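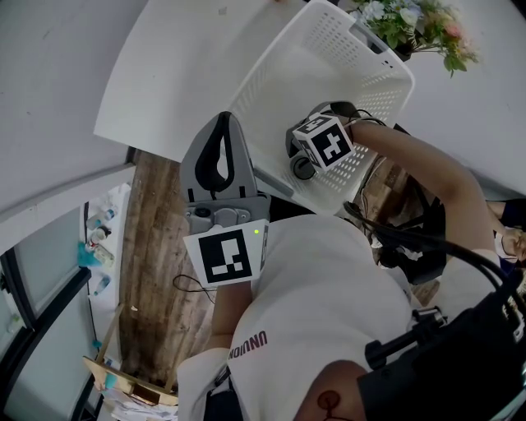
4 Setting up the sorting table and basket

4.1 Before you start

This section covers placing the table, the laundry basket and the supplies for a Bendlow laundry corner. It applies to rooms with or without a window. Wall fittings are covered in section 6.

You will need:
One Bendlow table, assembled as in section 3
One plastic laundry basket with ventilation holes
A counter or shelf for bottles and bags
A soft cloth and mild dish soap
A tape measure

4.2 Placing the table

1. Clear the floor where the table will stand. Pick up cords, papers and anything else that could end up under a leg.

2. Set the table down on its feet. Do not drag it across wood plank flooring.

3. Leave 525 mm of free floor on the side where you will stand. Leave 300 mm between the table and any shelf used for detergents.

4. Press down on each corner in turn. If the table rocks, turn the adjusting foot on the short leg until it stops.

5. Wipe the top with a damp cloth and let it dry before placing the basket.

CAUTION: Do not run power cords under the table feet. Route cords along the wall.

Note – on uneven plank floors the feet may need a second adjustment after a few days of use.

4.3 Placing the basket

1. Check the basket for cracks, paying attention to the rim and the strips between the ventilation holes. Replace a cracked basket.

2. Put the basket on the table with its base fully on the top. No part of the base should overhang.

3. Turn the basket so that one long side faces you. Items can then be lifted over the near rim.

4. Move vases, artificial flowers and other decoration to the far edge of the table, clear of the rim.

5. Load heavy items first and spread them across the base.

CAUTION: The maximum load for the basket on the table is 4000 g. Take heavier loads directly to the machine.

Note – the basket may be tilted toward you to reach the last items. Keep one side of the base on the table and hold the rim while doing so.

4.4 Storing bottles and bags

1. Stand bottles upright on the counter or shelf, caps closed, labels facing out.

2. Keep small bottles in front of tall ones.

3. Fold plastic bags flat and store them away from the window side.

4. Keep stain removers and bleach in a closed cabinet if children use the room.

CAUTION: Never store open bottles above the basket. Drips can mark fabric and may dull the table finish.

4.5 Cleaning

Empty the basket before cleaning. Wash it in warm water, no hotter than 45 °C, with mild soap. Lint collects in the ventilation holes and can be pushed out with a soft brush. Do not use scouring powder on the basket or on a white tabletop – fine scratches hold dirt and cannot be polished out.

Artificial flowers kept on the table should be dusted separately with a dry cloth.

4.6 Spare parts

Adjusting feet are supplied in sets of four. Quote the code printed under the tabletop when ordering. For the folding shelf, see section 5.

Section text: Bezawit Kassa. Revised March.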